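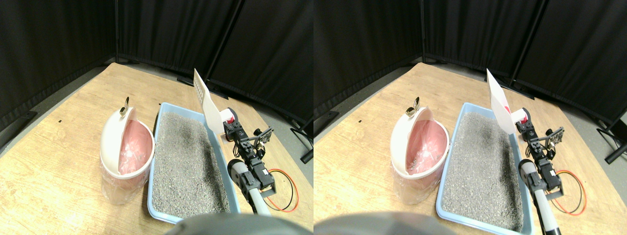

Seixas Shared Workshop
Minutes of the Litter Tray Arm Build Group
Held 4/4/22, Bay 2

Chair: Fiorella Bassi
Apologies: none received

1. Minutes of the previous meeting
Approved with one correction. The servo order was placed with Drodden, and should not have been recorded under Zelby.

2. Progress on the arm
The Chair reported that the gripper now closes on the scoop handle at the lower speed setting. The higher setting remains locked out until the wrist bracket has been replaced. Members discussed the cable runs and agreed that they should be tied back along the arm before any unattended running -- the present loops may be kept for bench work only.

3. Scooping trials
A target of 500 logged passes was agreed before the group considers a change of scoop. Almost 30 have been logged to date. A pass is to be counted only if the scoop is emptied into the bin and the gripper has kept its hold throughout. The tray is to be filled to the same level at the start of each session and raked flat between passes.

4. Two-view recording
It was noted that the left and right views must be saved together under one session name. Sessions saved singly will not be used.

5. Budget
The balance stands at $3,000. Spending of up to $500 on replacement servos and brackets was approved. The quotation from Gondden was deferred.

6. Other business
The black curtains are to stay up around the table between sessions. Requests to move the stands go to the Chair.

Next meeting: to be confirmed by the Chair.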